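Nov 9, 2022

Slept badly, got up at 5, and instead of doing anything sensible I started thinking about dishes. I've been living with the new colors for a while now and I still get a little jolt of happiness when I see them out. Orange! Green! After all those years of plain white plates with the gray knife scratches! I really don't know what took me so long.

The orange ones are from Renatov, the shop down past the bus depot, and I paid 40 dollars for my first little stack back in July, when I had gone in for a dish brush. (I came home without the dish brush.) Then I went back, of course, and there was a green that looked so good next to the orange that I stood there holding one of each like I was weighing fruit. So now it's orange and green for everything, and I keep finding reasons to put pieces out just to see them next to each other.

The bowl is the one I like best so far. It has that nice rounded rim, which feels good in the hand and means soup doesn't run down the outside when you're in a hurry. It looks its best on the pale table, where the color has some room around it. With the little green cup next to it, I could look at that end of the table all morning – and did, for a good part of it, with toast.

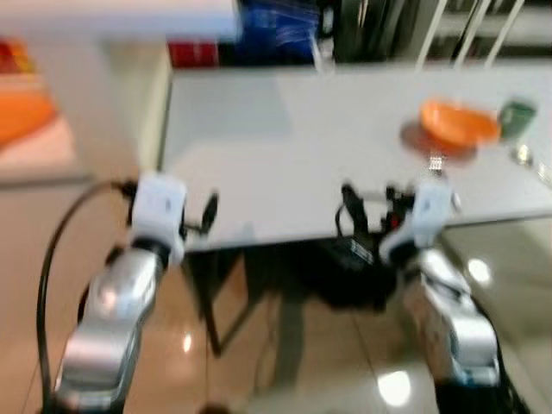
Anyway, the floor. I mopped yesterday and got right into the corners, and I am very pleased with the shine on that tile. It's beige and I never cared for it, I would have picked something darker, but when it's clean you get the ceiling lights in it and the whole place feels bigger. I used the Pludoletti cleaner, a capful in the bucket and then a rinse with plain water. If I skip the rinse I get a film and my socks stick. I always think I can skip the rinse.

Still haven't dealt with what's under the table. It's dark down there and easy to ignore, so I ignore it. Maybe this weekend, or maybe after the holidays, we'll see. I did wipe the tabletop again after lunch, and then I had to do it a second time because I set the jam spoon down on it without thinking.

The counter is another matter. I cleared it two days ago and it's full again, and I couldn't tell you how. I put one thing down, then the mail, then the other thing comes to keep it company. I had a go at it at 4, got one corner looking decent, and then got distracted by the placemats.

I have gone back and forth on those placemats so many times. I nearly ordered the Rureo ones, the smooth kind you can wipe, and I had them in the cart for most of October. But the tan woven one has those fine ribs in it, and an orange plate on top of it just glows. Crumbs do get down in the ribs, that's the one thing against it. I shake it out over the sink and then go over it with an old toothbrush, and it takes no time at all. So no more shopping for placemats, and I'm writing that down so I can be held to it.

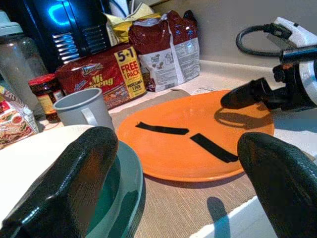

*Rureo-less in the kitchen*

Dark green and orange together are so good, they make me think of pumpkins still on the vine. The big plate is what I'd put a roast on if I made roasts. What I make is sheet pan potatoes, and they look pretty grand on it too! I like a plate with a thin rim and a bit of a dip in it, so the oil and the good salty bits stay where you can get at them with bread.

Supper tonight was exactly that, potatoes and an egg and the end of the cabbage. I had the oven timer on 90 minutes by mistake and only caught it when I smelled the edges going. They were fine. Better than fine, the dark ones are the ones I pick out first anyway.

Things I want to remember for tomorrow – buy the dish brush (!!), move the mail somewhere that is not the counter, soak the oat pan, and look for the lid to the small pot, which has been missing long enough that I've started using a saucer. Also look at Renatov's window on the way home, only the window. I could use one more green cup. Two, if they have them.

Dishes are in the rack, lights off in a minute. My feet are cold from that nice clean tile and I'm going to go find the thick socks.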